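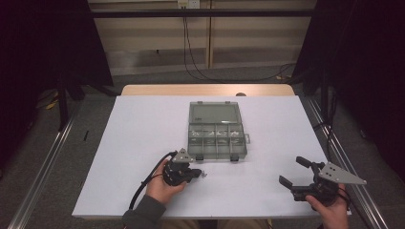 Progress report: jewellery and bead craft kits, second period

Grant holder: Bristau
Prepared for: the Pimarer small makers fund
Date of report: Dec 19, 2025

1. Purpose of the work

The grant supports the development of a set of costume jewellery kits for beginners, to be used at home or in evening classes. Each kit contains the beads, findings and thread for one finished piece, with printed instructions. The fund agreed to pay for pattern development, test making, the first print run and the materials for 900 kits. Tools are not included in the kit price and are listed on the outside of the packet.

2. Position against the plan

Of the 30 patterns in the original proposal, 21 are final. Final means that the instructions have been through two rounds of test making, the parts list has been checked against a made-up piece, and the packing sheet has been signed off. Six further patterns are in their second round. The other three have been withdrawn, for the reasons given in section 4.

The instruction leaflets for the final patterns have gone to the printer. Proofs came back with the thread colours too close together in the stringing diagrams, and the line weights have been changed so that the two threads can be told apart on a black and white copy. Corrected proofs were approved without further changes.

3. Materials

Glass seed beads are bought from Fuchs in the sizes given in the proposal. The first delivery was within tolerance for hole size but not for width. Beads at the wide end of the range made the flat woven bracelets curl at one edge after a few rows. We now sieve each batch before packing and use the wider beads in the strung patterns, where the difference does not matter. Sieving adds to the packing time and this is reflected in section 6.

Jump rings and lobster clasps come from Cellel. The plated rings supplied at first opened and closed well but showed bare metal at the cut after repeated opening. Test makers tend to open a ring several times before they are satisfied with it, so the fault appeared in most of the finished pieces. The replacement rings are a thicker wire with the same inner diameter. They are harder to close by hand and the instructions now call for two pairs of flat-nosed pliers.

Ear wires remain an open item. The sample wires are acceptable in shape, but the supplier's paperwork on nickel release covers a different finish from the one ordered. No earring kit will be packed until the correct certificate has been received. Four of the final patterns are affected.

4. Patterns withdrawn

Two of the withdrawn patterns used wire wrapping over a shaped core. Beginners could follow the steps, but the wire hardened and snapped if a turn was undone, and the amount supplied did not allow for a second attempt. Putting in double the wire would have taken both kits above the agreed price.

The third was a resin pendant. Sending small quantities of resin by post requires labelling and packing that had not been costed. The pattern may suit a taught class, where the resin is held by the tutor, and the drawings have been kept for that purpose.

5. Findings from test making

Most errors in the first round came from the starting step. Makers who threaded the stop bead correctly usually finished the piece, and those who did not tended to lose tension by the third row. The leaflets now give the stop bead its own diagram, drawn larger than the rest, and the knot is shown from both sides.

Thread length was another cause of trouble. A single long length tangles, and a short one has to be joined part of the way through. The necklace kits now supply thread in two cut lengths, with the join placed at the centre bead where the knot can be drawn inside.

Spare beads are now packed at a fixed share of the pattern quantity – earlier kits had a flat number, which was generous for a ring and too few for a collar.

6. Spending

Materials spending is below the profile in the proposal, mainly because the ear wires have not been ordered in quantity. Printing is on budget. Packing labour is over budget as a result of the sieving. We ask the fund to agree a transfer from the materials line to the packing line within the existing total. No increase in the grant is requested.

7. Risks

The main risk is the ear wire certificate. If it has not arrived by the end of December, we propose to release the necklace, bracelet and brooch kits first and hold the earring kits for the second packing run. A smaller risk is the supply of matt beads, where Fuchs has given notice that two colours will change. Both colours are used as background only, and substitutes have been matched against made-up pieces in daylight.

8. Work in the next period

Second-round test making of the remaining six patterns
Packing of all final patterns not affected by the ear wires
Revised parts lists for the two changed matt colours
Storage trial of packed kits, to check whether the bead bags split at the seam

A sample of each final kit can be sent to the fund on request, either packed or made up.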